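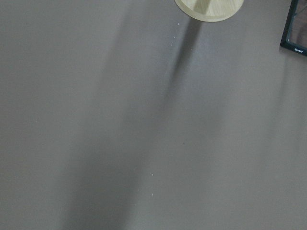

It took the dull half of the job and left me the awkward half, and the awkward half is harder on the head, was how Leif Halvorsen put it when we asked what had changed since the arms went in. We wrote that on the first page of our notes and kept coming back to it. Most of what follows is us trying to work out if he's right, and if it's the same for the others.

Group report, work and technology module, Pesaddale College. Final version (sorry for the formatting, the template broke twice).

What we set out to do

Nkosi takes in returned small electricals, checks them over and either sends them back out, strips them for parts or scraps them. Dorport is the bigger of its two sites, Alerness is the smaller and still does everything by hand. In Dorport two robot arms now do part of the handling at one table. Picking up, putting down, turning things over, moving on to the next. People set the job up, teach it, watch it, and do whatever the arms can't.

Our question: when part of a job is automated, what happens to the part that's left? We'd read a fair bit on jobs lost and jobs gained. Much less on the people who stay in the same room with the same title and do something different all day.

How we did it

Visits to Dorport in May and June, one to Alerness. Interviews with nine people, most of them twice. Sat in on shift handovers. The company let us see the job log for the arm table, which had 3603 entries in it for the period we looked at, and a summary from Alerness. We did not time anyone. One of the conditions, and we think a fair one. People had been timed before and hadn't liked it.

The log is less useful than we hoped. Each entry has a start, an end, and a free text box, and the free text box is mostly empty. Where it isn't empty it's things like "again" or "see above". 743 entries have any note at all. We read every one of them and sorted them into groups, and the biggest group by a distance was jobs stopped by a person, not by the machine. 125 of the notes say somebody stepped in before anything had gone wrong. Slipping, about to slip, didn't like the look of it. That is a skill. It isn't written down in the job description, we checked.

What people do now

Before: pick up an item, test it, sort it, next. On a busy day you talked to the person next to you and your hands got on with it. Several people said they missed that, which suprised us, we'd expected them to be glad to see the back of it.

Now it's setting up and watching. Long quiet stretches and then a short burst where you have to know exactly what to do. One of the older hands compared it to minding a toddler near a pond. Another said she goes home with less of a sore back and more of a headache. Both of those came up again in other words, from people on different shifts.

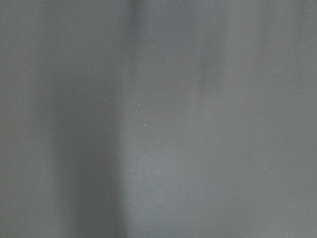
The watching is what the training left out. Two days on the pendant - how to jog the arm, how to save a point, how to stop it - and nothing on how to keep your attention on something that mostly works. People have made up their own ways. Swapping over on the hour. Standing up for the first run of anything new. One man says the next step out loud before the arm does it, and if the arm does something else he stops it. He was a bit embarrassed telling us. We thought it was the best idea we heard.

Alerness, for comparison. Everyone there does the whole job start to finish. 905 items went through in the month we have figures for. We can't compare that directly with Dorport, the mix is different and Alerness gets the bigger, heavier stuff. But the interviews we can compare. At Alerness people talked about items: kettles, radios, what comes in after Christmas. At Dorport they talked about points and paths and where the arm is likely to get stuck. Same company, same job title on the payslip, and they'd struggle to swap places for a day. Pay is also the same. That was raised with us more than once and we said we'd put it in.

Who gets the new work

This was the bit we hadn't planned on. Nobody was made redundant when the arms came, managers were keen to tell us so and the staff agree it's true. But the teaching work, meaning showing the arm a new job and fixing the path after, went to whoever picked it up first, and those were mostly the younger ones who'd used something similar at college. It wasn't advertised. It just sort of settled. Now when a job needs changing everyone calls the same few people over, so the same few people get better at it.

Where the work happens matters too. The arms have the big table, and the people have a desk alongside with a pole between the two. You do the job from a seat, more or less, and the rest of the time you're sorting out kit. When we stopped by the table there was a young man in a green jacket and a blue lanyard at that desk, both hands on a long tool with a green handle, with a keyboard and mouse in front of him and two pendants lying on the desk in a tangle of black cable.

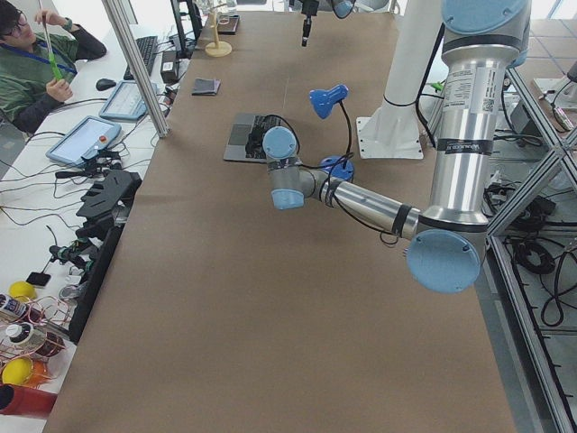 Space was a sore point in nearly every interview we did at Dorport. The table got planned properly and the desk, people feel, got what was left. Looking at it you can see why they say so: the arms reach out over a wide stretch of brown paper, while the desk is taken up with pendants, cables, a keyboard, a mouse and a power brick. One of the pendants has a red stop button on it and it's lying in among the leads. Several people asked for a proper hook or holder at hand height. Cheap, and we've put it in the recommendations.

What we'd recommend

Training on watching, not only on driving. Even half a day, and run by the people who do it already.

A rota for teaching new jobs so it gets shared out. Slower at first, we know.

Someone should look at the free text box. Either make it worth filling in or give people a few words to pick from. The stepping-in notes are the most useful thing in that log and most shifts don't write them.

Holders for both pendants. Cables tied up.

Swaps between Dorport and Alerness, a week at a time, for anyone who wants it. Management weren't keen (travel) but five of the people we spoke to said they'd go.

Problems with the study

Nine people is not many. All volunteers, so probably the ones with something to say. Nobody from the night shift, we tried. We also changed our interview questions after the first visit, so the early ones don't match up with the later ones as well as they should of. The log groups were done by two of us separately and then argued over; where we couldn't agree we left the note out of the totals.

We sent the draft to Dorport to check. Halvorsen sent it back with one change, to the section on training. It was two and a half days, he says, but the half was mostly lunch. We've left it as two.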